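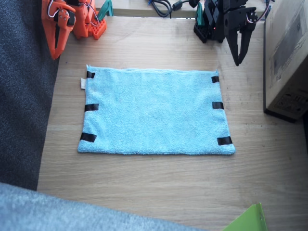

Thanks for coming to the open day at Hamcombe. I'm Noelia Barroso, and I have the first slot before you go around the stations. I'll talk for a few minutes, then Ramiro Alcaraz will run the towel station and take your questions. Towels look like an easy job and they are a hard one. A box keeps its shape when you pick it up. A towel has a new shape every time. Ours is light blue terry cloth, with three short strips of black tape on each short side. Look at the strips when you get to the table, and look at the care label too — it sticks out past the edge at the upper left corner.

(Pause. Let the people at the back find seats.)

We have two arms, one orange and one black. Folding is a two-handed job for most people, and we treat it that way here. Kanako Nishimura wrote the folding routine. Her notes are in the handout, page two.

Some numbers, since visitors ask. We logged 1,778 fold attempts this spring. The first 600 were on one towel. After that we changed towels every 100 attempts — worn cloth grips differently from new cloth, and we wanted both in the log.

What we count as a fold: corners matched, no edge tucked under, cloth left flat. Baltasar Prieto scores them by hand. If he and Marleny Quintero disagree, it goes down as a miss.

(If asked about shirts: not this year. If asked about cost: send them to Marleny.)

Please stay behind the line on the floor when an arm is moving. Ramiro will call out before each start.

Over to Ramiro.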